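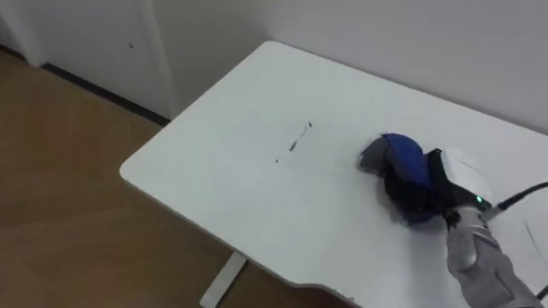 Can a waterborne finish be recoated without sanding back to bare wood?

In most cases an abrasion and one fresh coat is enough, provided the old film is intact and there is no wax or oil soap in it.

From: Maja Sadowski
To: wood-floors list
Date: Jun 10, 2022
Subject: Re: Recoat at Liveck, adhesion test

Adebayo wrote:

> We have 1363 square feet of oak at Liveck, mostly straight strip with
> a herringbone section in the front rooms. Finish is Luvwood satin, two
> component, last coated before Yao-tsung took over the building file.
> The traffic lanes are dull but I can't find bare wood anywhere except
> at the entrance mat. The cleaning contractor used an oil soap for part
> of that time and can't say where.
>
> Plan is to screen everything, vacuum, tack and put down one coat. Do I
> need a test patch? And can I use the same screen on the herringbone as
> on the strip?
>
> Adebayo Abubakar

Do the test patch. With oil soap in the history I would do four: one in a traffic lane, one along a wall, one in the herringbone and one close to the entrance. Clean each patch with the maker's own cleaner, abrade it by hand, wipe, coat, and leave it until the film is fully hard. Then score a small crosshatch with a sharp blade, press tape over it and pull. If the coating lifts in flakes, stop there. A patch that passes after one day can still fail later, so follow the cure time on the data sheet. On the Wusia job we waited 17 days and I have no regrets about it.

Patches along the wall fail more often than patches in the lanes. Soap residue gets worn off where people walk and stays where they don't. If only the wall patches fail, clean the perimeter again with an intercoat cleaner and a maroon pad, rinse with plain water, let it dry, and repeat the patch before you decide anything larger.

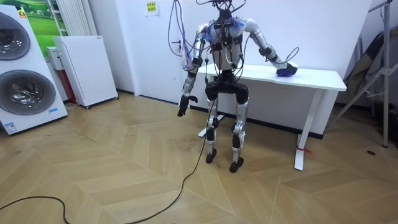
Light herringbone floor, with a white table at the back wall.

On the herringbone: the grain changes direction at every block, so any coarse scratch will run across the grain on half of them. I don't use a mesh screen on it for a recoat. I use a maroon pad with abrasive strips at the finest grade the finish maker allows, and I do the edges by hand to match. A screen is fine on the strip. Keep the buffer moving and change the abrasive on a schedule, because a loaded disc burnishes the old film and the new coat has nothing to grip.

Where you find bare wood at the mat, don't feather it in under a general coat. It will read darker or lighter than the rest depending on how long it has been exposed. Sand that area to a board end, or to a natural line such as a threshold, then build it up separately before the full coat.

Two notes on mixing. Combine only what you can lay down within the pot life — the catalyst doesn't thicken visibly before it goes off, so looking in the bucket tells you nothing. I mix in lots of 1000 ml for small rooms. Strain every lot, including the first one out of a new can.
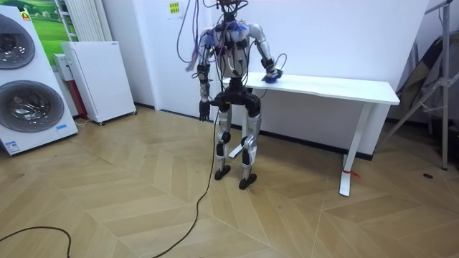

Wood floor, table to the right.

Ventilation and drying: hold off on moving air across the surface until it is dry to the touch. After that you can open up. Turn off any floor heat the day before and bring it back in steps. Felt pads on all the furniture before it goes back, and no rugs until full cure. Damilola has the cure table for the older Luvwood versions; the satin was reformulated in some October batch and the recoat window changed, so check the lot number against it.

Adaeze asked offlist whether the Onyeka sealer can go under this finish. I have only used it on maple and can't answer for oak.

Post the tape results with the patch locations when you have them.

Maja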